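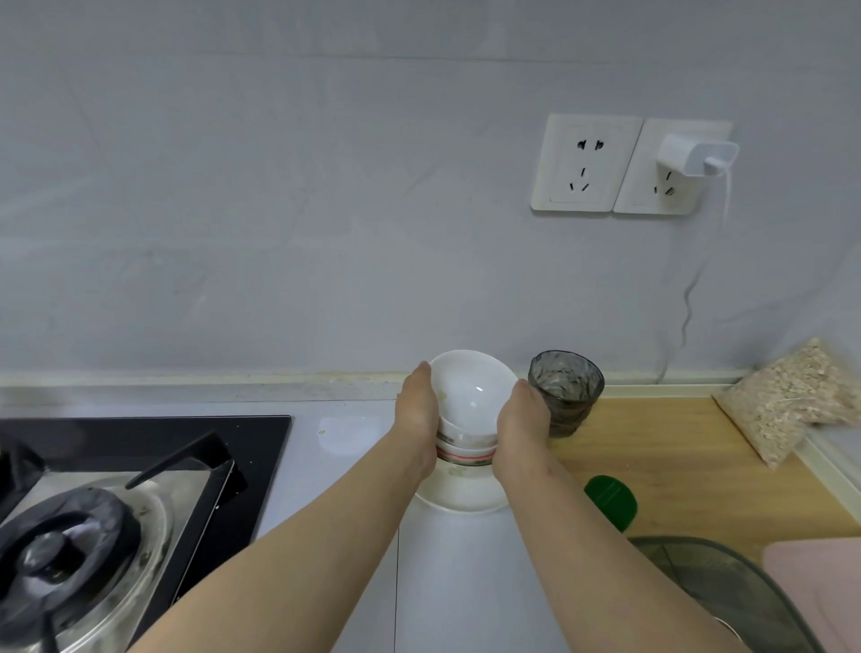
Tigelas empilhadas ao lado do fogão: sim ou não?
Publicado por zineb_bensaid, ter. 25 de setembro

Zineb Bensaid
Li no blogue da Tahiri que guardar as tigelas na bancada, em cima de um prato, poupa 20 minutos por dia. Duvido muito. Ando a experimentar com as brancas e com as de risca vermelha e verde e, por enquanto, só ganhei menos bancada.

marmita6
Vinte minutos a abrir um armário? Deve ser um armário muito longe.

Plistach
Discordo dos dois. Uso as minhas todos os dias e estão sempre à mão. O prato por baixo evita riscos.

Zineb Bensaid
Riscos em laminado? Mostra-me um. E com a placa de gás mesmo ali, a gordura vai toda para a tigela de cima.

Plistach
Põe a de cima virada para baixo, então.

marmita6
E lavas o resto na mesma. Já agora, a aveia encostada ao canto dentro do saco também não me convence — num frasco aguenta melhor.

grutura
Comprei um organizador Tumus por 162 e voltei ao armário em outubro passado. Não comprem.

Zineb Bensaid
162 por uma prateleira?! Fico com o prato até domingo e depois vai tudo para dentro.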